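Savory Hand Pies – Your Questions

I get many messages about my hand pies, and most of them ask the same things, so I collected my answers on one page. If you don't find your question, write me a comment under the recipe and I will try to answer in the same week.

Which flour do you use for the dough?

Plain all-purpose flour. I tried bread flour when I first came to Purkthorpe, and the dough was so elastic that it jumped back every time I rolled it. A little whole wheat flour is fine, maybe a few spoons, but then add a bit more water too.

Can I use margarine in place of butter?

You can, and my mother did it for many years. The taste is more flat and the dough gets soft quickly, so keep it in the fridge between the steps. For one batch I take 200 grams of cold butter, cut in small cubes.

My pies open in the oven. What am I doing wrong?

Most of the time there is too much filling. It looks like very little when you put it on the circle, I know! But it needs space. Wet the edge with water, press it with your fingers and then again with a fork. Also make a small hole on the top with a knife, so the steam can leave.

Does the filling have to be cold?

Yes, completely cold. I cook it the evening before. Warm filling melts the butter in the dough and you will have a wet bottom. 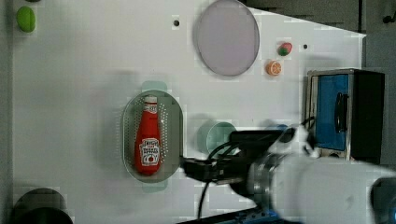

What sauce goes with them?

Meat pies want something sour and a little sweet. My own favorite is a quick tomato sauce with vinegar and smoked paprika, and for the potato and leek ones I mix sour cream with chives. My children don't agree with me about any of this. For them it is ketchup, the glossy red bottle like the one lying in the colander, and they would be happy to eat it with the spinach pies also. A spoon of ketchup inside the beef filling is a good idea, by the way – it gives color and you can then use less salt.

Can I freeze them?

Yes, and I prefer to freeze them before baking. Put them on a flat tray with some space between, and when they are hard, move them to a bag. They keep well for 2 months. Bake them directly from the freezer and give them roughly 10 minutes more than usual. Brush the egg on just before they go in the oven. 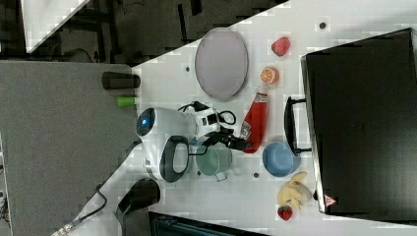 Photo: Jelle Hoekstra

Is it possible to make them without egg?

The dough has no egg, only the brushing has. My neighbor Asabe Fashola brushes hers with milk and a pinch of sugar, and they come out a nice brown, a bit less shiny. Oat milk works as well.

How big should I cut the circles?

I use a small bowl that is 9 centimeters across, but this makes party size. For lunch, take a saucer and cut around it. The bigger ones need more time, so look at the color and not only at the clock.

Do you have a vegan filling?

I have one with lentils, carrot and cumin, which I learned from Zixuan Long when we both cooked for the school fair. The important thing is to let the lentils dry well in the pan. I will put the full recipe on the blog in May.

How do I warm them up the next day?

In the oven, on low heat, without any cover. The microwave is faster but the crust becomes like a wet towel. If you have to take them to work, they are also good at room temperature, especially the cheese and onion ones.

May I share your recipe?

Of course. Please write my name, Joana Rebelo, and put a link to the recipe page.

Last updated Apr 23, 2018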